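Gripper comparison for soft items: progress report to the Jemberg fund

October 2019
By the Bimbridge handling group

This report covers the work since January. The aim did not change: to compare two hand-held grippers on cloth, and to recommend one for the arm that Arnetti will supply in the next phase.

The first gripper, which we call K in our notes, comes from Kusuma and has blue pads on its jaws. The second is our own older tool with hard plastic tips. Both are used by hand at this stage. In this way the arm and the controller cannot hide the faults of the gripper, and one person can change from one tool to the other in a few minutes.

We did the same 20 picks per cloth with each tool. With K, 93 percent of all picks were good, meaning that the cloth was lifted by the corner and put down in the marked place. The older tool was acceptable on towels, but on thin and smooth cloth it often took nothing, or it took two layers together. We have not finished the full table for this tool — some recordings must be checked again.

Satin was the cloth we worried about most. K takes a corner well when the jaws come down steeply, and the cloth then gathers and twists between the pads.

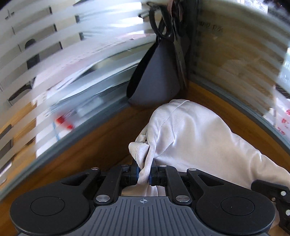 Arnetti replied to our draft that a twisted corner is fine for lifting but will make trouble when the arm must lay the cloth flat, and they asked us to measure how far the corner turns in the grip. We agree with this remark. The measurement is added to the plan and needs no extra money.

One delay must be reported. The spare pads came late, so the wear test has only started. The budget is otherwise as agreed.

Next steps: finish the table for the older tool, measure the twist, and send the mounting drawing to Arnetti. Our recommendation at this moment is K.

Comments

Did you try softer pads on the old tool? It would be a more equal comparison.

Reply from the group: Not yet, but the tips can be changed and we will try it.

Please put the results for each cloth in the next report, also the bad ones.

Contact the handling group | © Bimbridge | Back to top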